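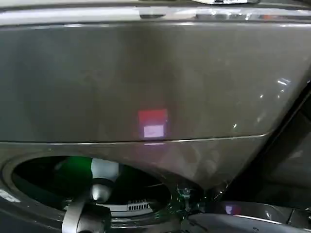
The gray beast, red light on.

Feb 28, 2026. Cleaning day for the big shiny thing in the corner, which I have been putting off since September. Rekha Thevar talked me into buying it secondhand for 200 and I still can't decide if I got a bargain. It's a Vena, the manual is 298 pages long and I have read maybe the first 12. Cleaning is not in the first 12!

So I made coffee, put the radio on and started with the gloss. I used the Dustex cloths because Innes swears by them (she buys them by the box, I think she has almost 1000 at this point) and went over the front in long strokes, top to bottom. Smears everywhere. Went over it again – different smears. I gave up around the second cup and told myself it's the light.

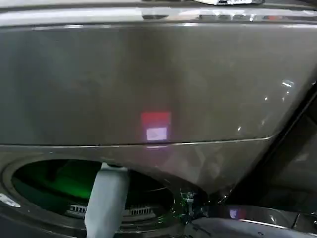 My real worry all week has been dust, and where it goes when I'm not looking. I wipe the outside and feel very pleased with myself, and then I remember there's an inside. With that green glow in the oval opening I can see right in to the grille at the bottom, all those skinny little slits, and my cloth is far too fat for any of them. An old toothbrush might do it. Or one of those soft paintbrushes from the craft drawer, if the kids left me one without glue in it.

Anyway, I wrote "small brush" on the list under dish soap and birdseed. Must call Rekha back tonight and ask what she uses on hers. Soup for dinner.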